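Wunotau Home Warmth Project
Progress report to the Letach Fund, second reporting period

1. Where we are

The project offers home energy visits, small repairs and safety advice to households in Vanon and Dewan. The grant pays for visit staff, materials and the printing and posting of letters. Work in Vanon is on schedule. Work in Dewan is behind, for the reasons given in section 3.

By the end of January we had sent 3,001 letters, which covers every address on the two lists agreed at the start. Replies were slow until the second letter went out. We changed the first paragraph of that letter so that it said plainly that the visit was free and that tenants did not need their landlord's permission to book one. Calls to the office went up in the same week.

2. Home visits

Visits last between one and two hours. The visitor checks draughts, heating controls and ventilation, fits small items such as door brushes and radiator foil on the spot, and leaves a written list of anything that needs a tradesperson. We have stopped leaving the long booklet. Households told us they did not read it, and a single sheet has replaced it.

Heaters and bottled gas now have their own page on the visit form. The page asks where cylinders are kept, whether the hose has a date on it and whether there is a working carbon monoxide alarm. Under the old form these answers were written in the general notes and were hard to pull out afterwards.

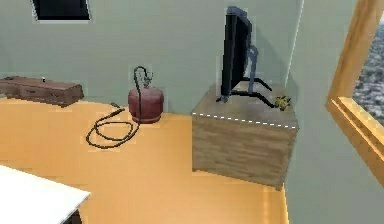
Rendered room interior with a red gas cylinder on the floor by the back wall.

Alarms are the item most often asked for. We spent the alarm budget sooner than planned and moved money across from printing to cover it, as agreed with your office in December. No further transfer is needed in this period.

3. Dewan

Two of the 7 visit staff left in November. One post was filled quickly and the other stayed empty for 5 weeks. Both had been based in Dewan, so nearly all the delay fell there. We moved one person over from Vanon for part of the week, but travel took up much of the time gained.

The empty post is now filled. New staff shadow visits for two weeks before going out alone, and we do not want to shorten this. We expect the Dewan waiting list to be cleared by April.

Cold weather also had an effect. Some bookings were cancelled when side streets had not been cleared, and older residents in particular asked to be moved to a later date. All of these households have been offered a new slot.
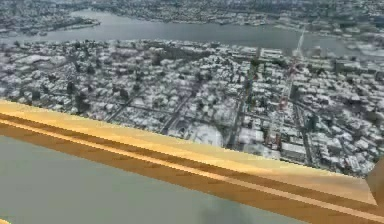

Snow-covered city and river, aerial view (rendered).

4. Spending

Staff costs are under budget because of the vacancies. Materials are slightly over. We ask to carry the staff underspend into the next period to pay for extra evening visits in Dewan, and a revised budget sheet is attached.

5. Next period

Evening visits start in February. The follow-up calls, which were due to begin in January, will now begin in March and will use the short question set you approved. We still need a decision on whether households just outside the Vanon boundary can be included. Several have asked, and we have been telling them that we will reply by the end of March.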